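Budgeting for a small sorting cell: what have we left out?

Posted in Workshop Equipment

Khairul Liew
We are planning a bench cell for the Testdale site and I have to put a figure in by October. The job is taking small parts out of an open box and placing them on a flat plate. We have modelled the layout before buying anything.

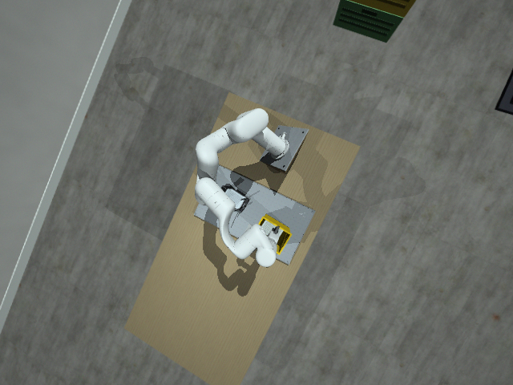

Layout model, arm reaching into the yellow parts box.

Wumaditz have quoted for the arm and gripper. Wurnard want 675 for a ready-made table, or 218 for the top alone. Is the cheaper one worth the bother, and what else should be on the list?

pressbrake_neil
Pay for the full table. We bought only a top and spent more than the difference on steel for the legs. Check what the arm maker says about bolting down the base, and get the hole pattern in writing before anything is drilled. Ask if the gripper fingers are included too. Ours were not, and a spare set was another 116.

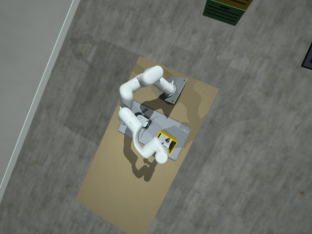

I would also put money aside for boxes and holders. They are cheap until you need them all the same size. Buy 12 of the same box in one go, as the supplier may change the shape later and then your pick positions are out. Allow for guarding as well. It was the biggest thing missing from our first budget.

marram
Zürcher do tables too, might be worth a quote. No idea on price.

Khairul Liew
Thanks both. Going with the full table. I have asked about the fingers and will add a line for guarding.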